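Grerkerport Harriers: junior athletics scheme, progress report for the second half of the grant

The scheme now runs at two sites, the Gorgate track and the school field at Wukton. Gorgate has 26 juniors on the register and Wukton has 23. Both groups train twice a week, with sprints and hurdles early on and middle distance from 6.30 pm.

The field at Wukton was waterlogged for part of December, so those sessions moved indoors and we lost most of the planned throwing work. It has been put back into the spring timetable. 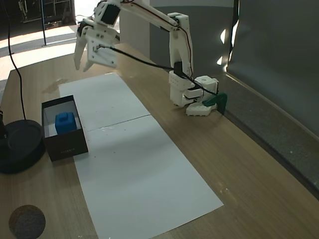 Report by Priya Lonsdale, Scheme Lead
Filed under: Juniors, Funding

Spending is within budget. The largest item was a set of training hurdles for Gorgate. We also paid £300 towards coach travel for the Châu Relays, where we entered 13 athletes. Our under-15 girls reached the final of the 4 x 100 metres and finished fifth.

Two parents have passed the assistant coach course and a third is waiting for a place. We still have no qualified pole vault coach, and that part of the plan has not started. We would like to move the money set aside for it to track hire at Gorgate, where the hourly rate goes up in April. Please let us know if a formal request is needed.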